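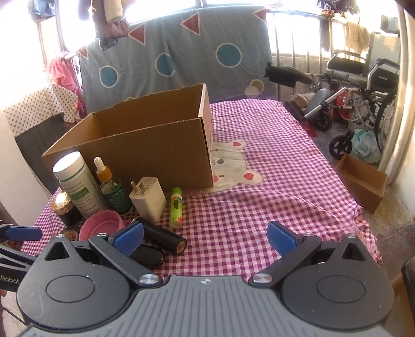
Clearing off the gingham table

Friday, April 22, 2022

The table by the back wall has been my drop spot since February. Mail goes there, then vitamins, then whatever I carried in from the car and didn't want to deal with. Last week I couldn't find room for a plate, so I finally gave it an evening.

My method is one open cardboard box and nothing else. I used to set out separate piles for keep, donate and trash, and the piles would sit there for days and slowly turn back into one pile. With a box, everything loose goes in, the table is clear, and then I sort from the box while I listen to the radio. The box has to be brown and plain. If it has a nice print on it I start thinking of it as storage and it moves in with us.

I like one without flaps standing up. I fold them in or cut them off. When I cut them, the rim comes out a little uneven and I leave it that way.

The tablecloth stays on while I do this. It's the purple, pink and white gingham with the bear face, the one with hearts in the ears. My sister-in-law Nelly Cárdenas picked it out, and I thought it was meant for a child's room. I've gotten used to it. It's too long for this table and hangs down in a bunch at the end. I could hem it, but then it wouldn't fit the big table, and we use it there for birthdays.

Small things are what slow me down. A chair is either staying or going. A tall white container with a lid and a green band on the label could be nearly full or nearly empty, and I have to pick it up and open it and read the date. I let the small things gather in front of the box and do them last, all in one go. Anything past its date goes out. If there are two of the same, I finish the older one first and write the month on the lid of the newer one.

The paper took longer than I expected. I had a Travar warranty card for a fan we no longer own, a Hedow paint color sheet, and 5 envelopes from Flodura about the same order. I kept one. There was also a jigsaw puzzle of 1,000 pieces that I promised to return to the Barros branch library swap shelf before Easter. It's by the front door now.

I started after dinner and was done in about 125 minutes, with a break for tea. The donation bag is in the trunk. The box went flat into the recycling.

Next is the hall closet, which has the winter coats and a vacuum hose that doesn't fit our vacuum. I need to find another box first.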